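Arnulfo Palomino pide un cortado, lo deja enfriar y me corrige la primera pregunta antes de que la termine. No es un taller de robótica, dice. Es un club. «En un taller te enseñan algo. En el club te dejan la llave y te desean suerte».

El club se llama Grimix, nombre que salió de una votación que Palomino perdió, y lo forman alumnos de bachillerato y un par de universitarios que no terminan de irse. Él lo coordina desde hace seis cursos, junto con Evie Rowbotham, ingeniera, que se encarga de la mecánica y de recordar a todo el mundo que las baterías no se guardan cargadas. Este año se han apuntado a la copa Holroyd, categoría de manipulación doméstica: un brazo robótico tiene que recoger cubiertos de una mesa y colocarlos en su sitio. El premio son 3000 euros. «Menos de lo que llevamos gastado en tornillería», calcula Palomino, y no parece que bromee.

Le pregunto por qué cubiertos, con la de cosas nobles que se pueden coger del suelo. «Porque un tenedor es un objeto antipático. Es plano, brilla y pesa más por un lado que por el otro. La cámara lo ve distinto cada vez que alguien sube una persiana. Los chavales querían hacer un robot que jugara al ajedrez, y yo les dije que primero pusiera la mesa, como hicimos todos».

El método tiene poco de película. Los alumnos sostienen con la mano una pinza igual a la que llevará el brazo, hacen con ella el gesto que quieren enseñarle y lo graban. Luego lo repiten. La meta del curso son 200 demostraciones por cada tipo de cubierto, repartidas entre varias casas, para que el sistema no se aprenda una sola mesa de memoria.

«El año pasado grabamos todo en el aula, sobre la misma mesa gris», cuenta Rowbotham, que se ha incorporado tarde y se ha quedado con mi silla. «El brazo era un genio en aquella mesa. Lo llevamos a Pernitz, a la eliminatoria, pusieron un mantel de cuadros y se quedó pensando. Sigue pensando, creo».

De Pernitz volvieron en el puesto 16 de 18 -- «los otros dos no encendieron», precisa ella -- y con una regla nueva: nada de aulas. Se graba en cocinas, con los manteles que haya y las cosas de cada día por en medio. Las familias, por lo visto, lo llevan bien. Una abuela exigió planchar antes y hubo que negociar.

«Lo del mantel con arrugas no es un capricho», dice Palomino. «La pinza baja, roza la tela, la tela se mueve y el tenedor se va con ella. Una persona lo corrige sin enterarse. El robot necesita haberlo visto muchas veces, y para eso alguien ha tenido que hacerlo muchas veces».

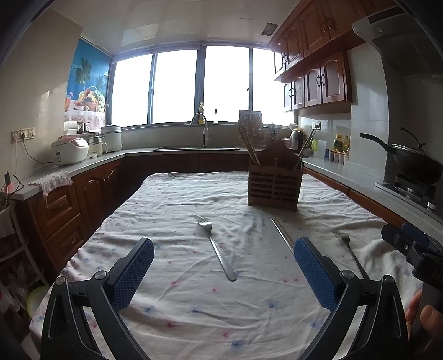
«Y luego están los palillos», continúa. «Los propuso una alumna de primero, con toda la razón: en su casa se come con palillos y el reglamento habla de cubiertos, sin más. Llevamos desde febrero con ellos. Si los coges de uno en uno, ruedan. Si los coges juntos, se cruzan. Hay una sesión en la que se me oye decir una cosa que hubo que borrar del audio».

Rowbotham defiende las almohadillas, que son cosa suya. Las primeras eran lisas y los mangos de metal resbalaban. Las actuales llevan textura y las pide a Hirnura, un proveedor que tarda lo que tarda. «El pedido 1816 llegó cuando ya habíamos hecho el 1817», dice. «Lo tengo enmarcado».

¿Y los alumnos? ¿No se aburren? Palomino se lo piensa. «Muchísimo. El primer mes se borra la mitad. Los que se quedan descubren que les gusta mirar los datos, buscar por qué falla una toma, discutir si el codo estaba demasiado alto. Tengo a uno que ya no puede vaciar el lavavajillas sin opinar».

La final es el 15 de julio de 2025. Si el brazo recoge un tenedor y un par de palillos sin tirar nada, Rowbotham ha prometido invitar a cenar a todo el club. Palomino ya ha preguntado quién friega.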